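Fadton Publishes Results of Side-by-Side Robot Hand Trial

Fadton has released the results of a trial comparing two control setups for five-fingered robot hands. The work was carried out at the company's Flokemham test room in March and used everyday grocery items on a cloth-covered table.

Both setups ran on the same two-armed robot. The first used the Driltum controller, which closes all fingers on a shared schedule. The second used Rungrueang, a newer controller that adjusts each finger separately. Operators logged 578 grasps over 15 sessions, split evenly by item.

Rungrueang dropped fewer items overall - mostly small, light ones such as dessert cups. On upright drink bottles the difference was small. Driltum was faster on flat boxes, by about 2 seconds per grasp.

"Bottles were never the hard part," said Leopold Schwaiger, who led the trial. "A little cup of jelly on a tablecloth slides away if the thumb arrives late, and that is where the two controllers split."

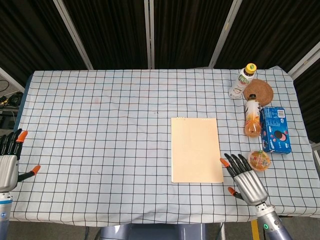
Thin sheets remain a problem for both controllers and were scored separately. Saadet Duman, test engineer, said the next round will add 20 items and repeat the sheet tests with a slower approach speed.

The full results table and the grasp logs are available on request from the Fadton press office. Visits to the test room can be booked for Saturday mornings.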